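Deposit Bottles and the Case for Paying by Weight

Most deposit systems pay per container. The rate is fixed by law or contract, the container is scanned or counted, and the amount is credited. The method is easy to explain, and it was a good fit for the glass bottle, which came back whole and was washed and filled again. It is a poor fit for the refill trade as it now exists in smaller towns, and I think it should be dropped there in favor of a deposit tied to the empty weight of the container.

The refill shop is a different business from the supermarket return machine. At the shop in Beaulieu that I know best, dish soap, laundry liquid, vinegar and cooking oil are drawn from drums into bottles the shop lends out. The bottles come in several sizes. The deposit is the same for all of them, a decision made at the opening to keep the register simple. The result was predictable. Large bottles are expensive and leave the shop at a deposit well below replacement cost. Small ones are cheap and carry a deposit well above it. Customers return the small ones promptly and keep the large ones under the sink or in the garage, where a sturdy bottle with a good cap is always useful.

The Fostow cooperative, which supplies bottles to shops in three towns, published its stock figures last spring. Of 990 large bottles put into circulation, 800 had come back at least once by the end of the period. That sounds acceptable until it is read as a loss. The other 190 had to be bought again at full price, and the deposits kept on them did not cover the purchase. The gap was closed by raising the price of the soap, so the people who returned their bottles paid for those who did not.
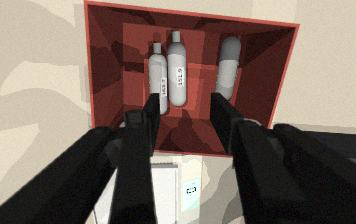
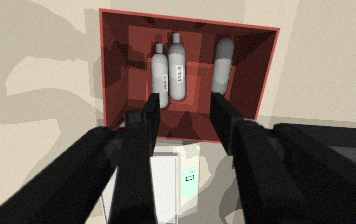
A deposit by weight corrects this without a complicated schedule. The material is the main cost of a molded bottle, and material is mass. If the deposit is set per gram, a heavy bottle carries a heavy deposit and a light one a light deposit. The shop already owns a certified scale, because it sells liquid by weight. It already weighs the empty bottle to set the tare. The number needed for the deposit is on the display before the tap is opened.

Three objections come up regularly, and they differ in quality.

The first is that customers will not understand it. I give this little weight. People buy apples, screws and postage by the gram or the ounce. A printed line on the receipt reading "bottle, 26 g" followed by a price is no harder to follow than a printed line reading "bottle" followed by a price.

The second is residue. A bottle brought back with soap in the bottom weighs more than it did when it went out, and under a simple rule the customer would be paid for the soap. This is a real defect. The remedy is to emboss or print the empty weight on the bottle at manufacture and refund that value. The scale is then used only to check a bottle that has lost its mark. Erkitz, a molder of small runs, already stamps the nominal weight into the base of its stock, so the added cost is nil for any shop buying from that catalog.

The third is that a weight deposit rewards flimsy bottles. If a light bottle ties up less of the customer's money, the customer will pick it, and the shop will drift toward thin walls that crack after a few fills. I consider this the strongest of the three. Part of the answer is that the shop, as the buyer, decides what is on the shelf and can refuse anything below a set wall thickness. The rest has to come from record keeping. A bottle that fails early should be logged by type, and the type should be dropped when its cost per fill passes that of the heavier alternative. Few shops keep such a log. They should keep one under any deposit system, and the weight method only makes the omission more expensive.

There is also the matter of exchange between shops. A per-container deposit works across a region only if every shop charges the same amount, and they seldom do. The Haltisura network spent most of a year trying to agree on a single figure and ended with two. A rate per gram would need agreement as well, but on one number that applies to every size, including sizes not yet in stock.

I would start with large bottles only, at one shop, from January through the end of June - long enough to cover a full cycle of use for a household that buys laundry liquid in bulk. Small bottles can stay on the flat deposit in the meantime. The return rate for large bottles should be published monthly, together with the sum spent on replacements, and the rate per gram adjusted once at the midpoint if the two do not balance.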